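Home Archive Recipes Garden About

Search this blog Go

January 16, 2020

Draining things properly

4 minute read

I have been making fresh cheese at home since last April, and most of what I have learnt is about draining. The milk part is easy. You warm it, add the lemon juice or vinegar, wait, and it splits. After that you have a pan of curds and whey, and how the cheese comes out depends on the next hour or two.

Kirsten Arnardóttir got me started. She gave me a square of muslin and a recipe on the back of an envelope that said "drain well" and nothing else. My first batch was closer to soup. The second I left overnight and it came out dry enough to grate.

What I do now is line a colander with the muslin, folded double, and set it over the biggest pan we have. The colander matters more than I expected. Small holes are better than long slots, as the cloth doesn't sag into them, and a wide bowl lets the curds lie in a thinner layer.

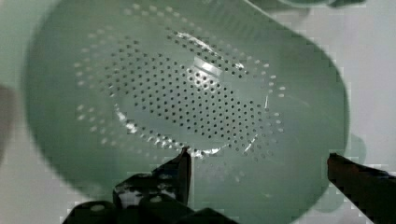
Plenty of small holes in the bottom.

For a soft cheese to spread on toast I give it 46 minutes. I know that sounds fussy, but it is how long the bus takes to Skolent and back, and I got used to it. For something firmer I gather up the cloth, twist it and put a 400 g tin on top for the afternoon.

Salt goes in after draining. I put it in before for months and most of it went off with the whey.

The whey is worth keeping. I use it in bread in place of water, and 500 ml does one large loaf. The dough is a bit slower to rise and the crust browns faster, so turn the oven down for the last ten minutes. Ditte Þorgeirsson cooks her potatoes in it. I tried that and didn't care for it, though the rest of the family did. 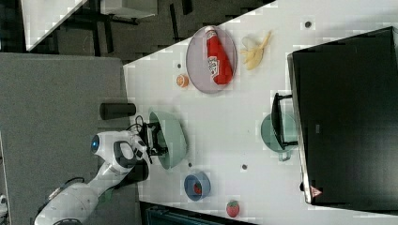

The green bowl, tipped on its side.

Washing up is the dull bit. Rinse the cloth in cold water first – hot water sets the curd into the weave and you will never get it out. Then boil it for five minutes and hang it somewhere airy. Bowls and colanders want cold water first as well, then hot with soap.

I still haven't managed a decent cheese from goat's milk. The shop at Plunine has it on Fridays, so I will try again with less lemon and write down what I did.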